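Week 4 notes: sorting, and why your categories fight back

OK, these are the notes I promised to put up for those of you who missed the session (and for those who were there but couldn't read my handwriting on the board, sorry). Reading for this week is still the Farquharson chapter, pages 70 to the end of the section on drawers. You can skip the appendix.

We started with the Nivdale seed collection. Quick recap: Heather Farquharson took over 703 packets that had been kept in biscuit tins for decades, and her first job was to decide what order they should go in. She tried by plant family. Then the gardeners who used the place complained that they couldn't find anything, so she tried by sowing month. Then the botanists complained! Her notes from that first winter are wonderful and pretty grumpy, and I'd like you all to read them before October is out.

What I want you to take from her is the difference between a shelf order and a finding order. The shelf order is where the thing physically sits. The finding order is the route a person takes to get to it. A packet of beans can only be in one spot, but you can have as many lists pointing to that spot as you've got patience to write. People mix these up all the time, me included – I once rearranged a whole office when all I needed was a better index.

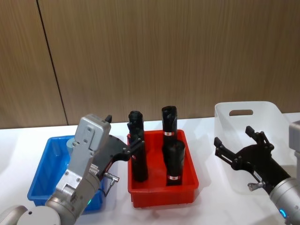
Next, the question of how many groups to have. Somebody asked if there's a correct number and I gave a waffly answer, so let me try again. Start with too few. If you start with three bins you'll notice pretty quickly which one is overflowing, and you can split that one. If you start with thirty, you'll spend your first afternoon wondering whether string goes under "garden" or "packaging," and you'll probably end up with a bin that has one lonely thing in it.

Vratislav Kopecký did the opposite at Kakberg, remember. He drew up the full scheme before he opened a single box, and when he got to the end, 309 of the 523 items were in "other." He was very good-humored about it in the talk he gave afterward. His fix was to go through "other" and write down the first word that came to mind for each item, and the new headings came out of that list.

A word about "other," by the way. You need one. I know some textbooks tell you to avoid it, but without it people force things in where they don't belong and then you can't find the mistakes. Just look through it regularly.

For next time: pick a drawer at home, any drawer, and sort it twice using two different rules. Write half a page on which things moved and which stayed put. Kitchen drawers are great for this. Please don't do your whole garage (someone did last year, and handed in eleven pages).

We'll do the Rurnen card index next week, so bring a pencil and a few blank cards if you have them.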